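Plomness: Frequently Asked Questions

Everything we get asked most often about the game, in one place.
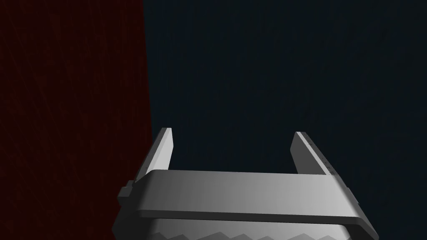
By the Stusance support desk | Updated in January

What kind of game is Plomness?

It's a side-on puzzle platformer for phones and tablets. You play a courier named Halim who has to carry parcels across the flooded city of Zamville before the tide comes back in. Each level is one delivery.

How many levels are there?

66 in the main story, split over six districts. Another 16 open up once you finish the Harbor district with every parcel dry.

Is it free?

The first district is free. The rest is a single purchase. There are no ads and no energy timer.

Do I need to be online?

Only for the leaderboards and cloud saves. Everything else works in airplane mode.

I bought the full game but it's still locked. What do I do?

Open Settings, then Purchases, and tap Restore. Make sure you are signed in to the same store account you paid with. If that doesn't help, write to us and include the order number from your receipt.

How do I move my progress to a new phone?

Turn on cloud saves on the old phone and wait for the green check mark — it can take a minute on a slow connection. Then install the game on the new phone and choose Load From Cloud on the title screen. Don't start a new game first, or you will be asked which save to keep.

What are stamps for?

Stamps buy coats, hats and boats for Halim. Boats change how you handle currents. Coats and hats are only for looks. Buying the whole catalog takes 1,371 stamps, and all of them can be earned by playing.

Why did my parcel get wet when I never fell in?

Rain counts. From level 40 on, a parcel left in the open for too long will soak through. Put it under an awning when you need to set it down.

When does the daily delivery change?

At 9 a.m. Eastern. On Tuesday it is a longer route with double stamps.

Can I use a controller?

Yes, most Bluetooth controllers work. Button remapping isn't in yet.

Contact support | © Stusance | Back to top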